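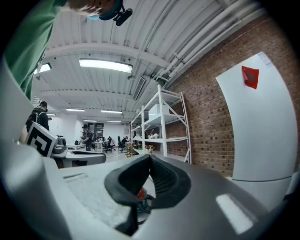

Green shirt again.

Up at six and did the starter before anything else. It has been slow since the cold came in, so I moved it to the shelf over the hot water tank and fed it 70 grams of rye. Nelli Hakala gave me her notes from the Laitinen course and she uses less water than I do. I'll try her way for a week and see.

Two loaves in by 9. The first one stuck to the bottom of the pot and I had to prise it out with a butter knife. The crust was a good colour, the inside was grey and a bit gummy near the base. I took it out too early again. The second got 40 minutes with the lid off and was better. I ate two slices of it standing up, with butter and the last of the plum jam.

Rye has gone up at the co-op. I put in for a bigger sack with Annapurna and we'll split it in May when the truck comes through. She wants hers whole and I want mine milled, so somebody will have to ring them.

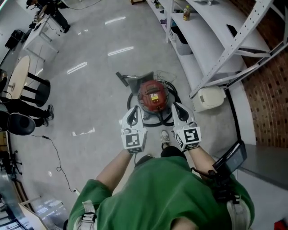 Seija Saarinen wrote back about the sour smell. She says it's only hungry, feed it twice a day until the weather turns and stop putting it in the fridge between bakes, and she wouldn't bother with the honey at all. I'd already put honey in this morning's.

Soup for tea with the heel of the bad loaf, which was fine once it was wet. Washed the big bowl, left the pot soaking. Need salt, baking paper, a new scraper. Fed the starter again at half past eight, same amounts, and put a rubber band round the jar to mark the level.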